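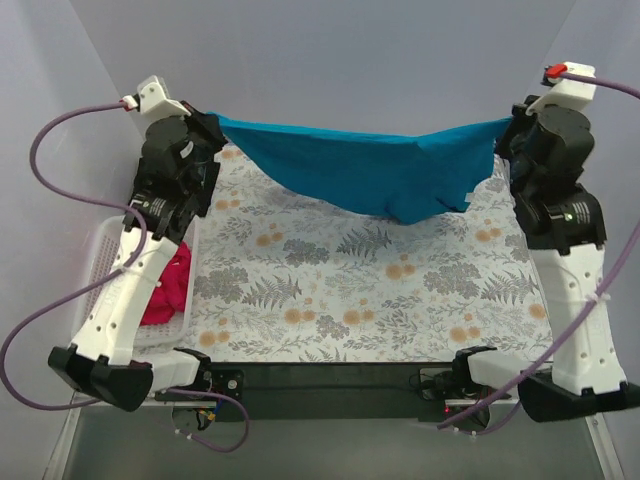

Filed under: Course notes > Textiles, first year
Reading time: 6 minutes

Drape, grain and moisture: notes for the fourth lecture

Tetsuya Furukawa, Flerkcombe Evening School

These notes follow the lecture but they are not the same as the lecture. I have left out the story of the Atthorpe mill, which you can read in the library copy, and I have put in the calculation which I did too quickly on the board. Please bring the notes again to the practical session, when we shall use the table of fibres.

What we mean by drape

Drape is the way in which a cloth hangs under its own weight. In the shop people say that a cloth "falls well" or "has body", and a good shop assistant will understand both. For our work these words are too wide. Two people can look at the same curtain and one of them will call it soft and the other will call it limp.

Three properties do most of the work. The first is the weight of the cloth for each square metre. The second is its stiffness in bending. The third is its resistance to shear, that is, how easily the small squares between the threads become small diamonds when you pull. Paper is a good comparison. A sheet of thin paper bends easily in one direction, but it will hardly shear at all, and therefore it cannot lie smoothly over a ball. A woven cloth of the same weight can do this.

Many students forget the shear. They measure the stiffness, they find two cloths with nearly the same result, and they are surprised that one makes deep round folds and the other makes flat ones with sharp corners.

Warp, weft and bias

The warp threads run along the length of the loom and are held tight during weaving. The weft threads go across. After the cloth leaves the loom the warp usually has less stretch left in it, although finishing can change this very much. If you have a piece without a selvedge and you must find the warp, try these:

- Pull gently in both directions. The direction which gives less is usually the warp.
- Take out one thread from each side and look at the crimp. The weft is often more wavy.
- Hold the cloth up to a window. Reed marks, if there are any, run with the warp.

None of these is certain. With Clarnine lining, for example, the first test gives the wrong answer almost every time, and in January one whole group cut their pieces sideways. If the selvedge is there, believe the selvedge.

The bias is the direction at forty-five degrees to both sets of threads. A pull in this direction is taken up by shear, and the threads themselves are hardly stretched. This is why a skirt cut on the bias moves so freely, and also why its hem must be levelled after the skirt has been hanging for a night. The cloth slowly becomes longer where the bias runs straight down and stays nearly the same where the grain runs down.

A cloth which hangs from two points

Take a square of cloth by two neighbouring corners. When your hands are far enough apart, the upper edge is almost straight and carries tension. Bring your hands closer and the upper edge becomes a curve, similar to the curve of a chain hanging between two posts. The tension falls, and the material which is now too much for the space must go somewhere. It makes folds.

Please notice where the folds begin. They do not usually begin at the bottom. They start near the points of support and become wider as they go down, because each corner is a place where the force enters a large sheet through a small area. A curtain maker solves the same problem with a heading tape, which shares the load among many points. Someone who hangs out bed sheets solves it by folding the edge over the line before the pegs are put on.

A few practical results:

- Wet cloth should be supported along a whole edge when possible. Corners which carry all the weight may become long and pointed, and loosely knitted cloth does not always come back.
- A cloth which is held slightly off the grain will twist as it hangs. Check the grain before you blame the hem.
- When two people fold a large tablecloth, they should both begin from the same pair of edges and agree which hand moves first. It sounds childish to write this down, but most crooked folds come from here.

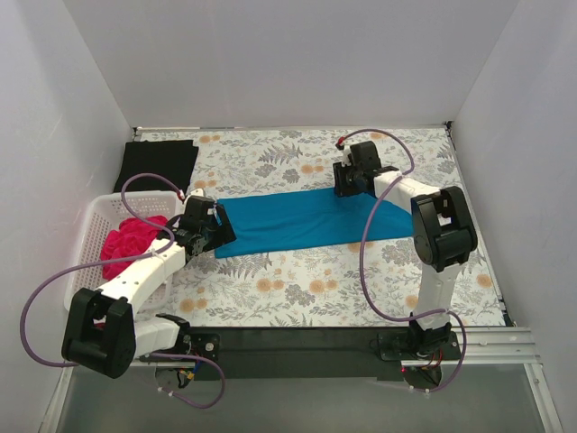
Measuring stiffness: the cantilever test

The cantilever test is the simplest measurement in this course and you will do it yourselves. Cut strips 18 cm long, some along the warp and some along the weft. Do not iron them on the same day. Lay a strip on the flat platform with its end at the front edge, put the ruler on top, and slide both forward slowly. The free end begins to bend down. Stop when it reaches the marked slope, which is set at 41.5 degrees below the horizontal.

Read the length of cloth which hangs over. The bending length is half of this value. If the overhang is 6 cm, the bending length is 3 cm. The angle was chosen exactly so that we can divide by two and need no further table.

Test each strip at both ends and with both faces up. You will often find that a strip is stiffer with one face up than with the other. If it is curled from the roll, the average of the two faces is still useful, but a badly twisted strip should be thrown away.

For the flexural rigidity we multiply the mass per unit area by the cube of the bending length. Please be careful with the cube. A small mistake in reading the ruler becomes roughly three times as large in the result, when we speak in percentages. Students who write down the rigidity with five figures after the decimal point have not thought about this, and I will take away a mark for it.

The bending length tells us more about how the cloth hangs. The rigidity tells us more about how it feels between the fingers. A heavy cloth and a light cloth may have the same bending length and hang in a similar way, but in the hand nobody will mix them up.

Moisture, and the calculation from the board

All of these values change with the air in the room. Wool, cotton and linen take up water from the air and become more flexible or more swollen, according to the fibre. Polyester takes up very little. For this reason a laboratory keeps its samples in standard air before testing, and our classroom, which has an old radiator and a window that does not close, can only come near to it.

There are two ways to express the water, and the examination asks for both.

Regain is the mass of water divided by the oven-dry mass.
Moisture content is the mass of water divided by the total mass, water included.

The wool blanket from the lecture had a mass of 684 g after standing in the room and 585 g after drying in the oven. The water is therefore 99 g.

Regain: 99 divided by 585, or 16.9 per cent.
Moisture content: 99 divided by 684, or 14.5 per cent.

Regain is always the larger of the two when there is any water at all. If your answer shows the opposite, you have exchanged the two masses. In trade the regain matters a great deal, as wool is bought by weight and the buyer does not wish to pay the price of wool for water. Both sides agree on a fixed regain and correct the invoice to it.

Fibres compared (general tendencies only)

Wool: high regain, soft bending, recovers well from creases when dry.
Linen: fairly high regain, stiff, creases sharply.
Cotton: medium regain, wide range of stiffness depending on the yarn and the finish.
Silk: fairly high regain, low stiffness in light weaves.
Polyester: very low regain, stiffness depends mainly on filament thickness.

A starch or resin finish can hide all of this. Wash a small piece before you make a statement about the fibre.

To prepare for the practical

Read the chapter on shear in Agbeko, but leave the last section, where the symbols are different from ours. Bring sharp scissors, a ruler in millimetres and one piece of woven cloth from home, large enough for strips in both directions. Old pillowcases are very suitable. Mark the warp direction with a soft pencil before you cut anything.

Questions on the regain calculation can be left in my tray until 4 p.m. on the day before the practical.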